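Gustau Forge Shop, Building 2
Monthly Inspection Checklist: Heat Treat Bay, Quench Line and Grinding Room
Period: August
Completed during the morning shift, equipment cold unless stated

Marking: S = satisfactory, U = unsatisfactory, N/A = not applicable. Every U needs a comment and an entry in the work order log.

Section A. Gas forges and hardening furnace

A1. Main gas shutoff reachable and labeled. S
A2. Hoses free of cracks, burns and kinks. U
Comment: Hose on forge 3 has surface checking near the regulator end. Forge tagged out. Replacement hose is in stores.
A3. Joints leak-tested with soap solution at working pressure. S
Comment: Forge 3 not tested, see A2.
A4. Flame failure device closes the valve on loss of flame. S
A5. Furnace door interlock cuts power to the elements when opened. S
Comment: Tested at temperature. Contactor dropped out on each try.
A6. Refractory lining intact, no loose fiber. U
Comment: Lining at the rear port of forge 1 is crumbling. Coat with rigidizer before next firing. Respirator required for the repair.
A7. Overtemperature controller set and locked. S
A8. Carbon monoxide alarm tested. S
Comment: Alarm over the forge row sounded. The one by the tempering oven sounded but the display is dim.

Section B. Quench line

B1. Oil level between the marks. S
B2. Oil free of water. S
Comment: Crackle test on a sample from the bottom drain. No reaction.
B3. Tank lid closes fully under its own weight. U
Comment: Lid stops short of the rim on the left side. Hinge pin bent. This was listed last month and the work order is still open. No quenching of long blades until it is fixed.
B4. Tongs fit the stock in use, rivets tight. S
B5. Oil thermometer reads correctly against the reference. S
B6. Class B extinguisher within reach, pin and seal in place. S
B7. Floor around the tank free of oil. S
Comment: Absorbent was fresh. Drip tray should be emptied more often than it is.

Section C. Work clothing and protective equipment

C1. Leather aprons free of holes and oil soaking. S
C2. Face shields clear, headgear holds position. S
Comment: 2 shields discarded for scratching.
C3. No synthetic outer layers at the forges or grinders. S
C4. Hoods and drawstrings removed or secured before starting rotating machinery. U
Comment: Sign at the grinding room door has faded and cannot be read from the aisle. Reprint.
C5. Street clothes stored away from the work area. S
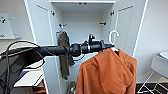
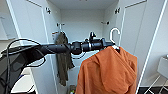 Griffiths wrote against C4 that a reprinted sign will not be enough, and asked that the drawstring check be added to the start-up card on each grinder, next to the guard check. The same note asks for the rule to cover apron ties, which at present are left long by most of the polishing crew. Both changes accepted. Cards to be reissued before the next inspection.

Section D. Grinding and polishing

D1. Belt grinder guards in place. S
D2. Tool rest gap on bench grinders within limit. U
Comment: Gap on the Drarus bench grinder is over the limit after wheel wear. Reset during the inspection and rechecked. Marked U for the record.
D3. Wheels ring-tested after mounting. S
D4. Emergency stops tested on every machine. S
Comment: Stop button on the long belt machine is stiff. Clean out the dust and test again.
D5. Dust collector airflow at the hoods. U
Comment: Low at the last two hoods on the branch. Filters were last changed 55 days ago against a limit of 37. Change filters before any other work on the ducting.
D6. Spark trap emptied, no mixed metal dust. S
Comment: Brass and steel dust kept separate. Handle scales in wood and horn are sanded on the other branch only.
D7. Finished edges covered before leaving the bench. S

Section E. Power hammer

E1. Treadle guard fitted and secure. S
E2. Die wedges tight. S
Comment: Front wedge took a quarter turn of the mallet. Acceptable.
E3. Anchor bolts at specified torque. S
E4. Hearing protection posted and available. S
E5. Safety block present for die changes. U
Comment: Block was found in the Kustovix press area. Returned. Paint it and chain it to the hammer frame.

Open items carried forward: A2, A6, B3, C4, D5, E5.

Total blades held for the quench tank repair: 19. Held stock to be kept dry and oiled on the rack by the tempering oven.

Forge 3 stays tagged out until the new hose has been leak-tested and signed for. Copy of this sheet to the shift board and to the work order file.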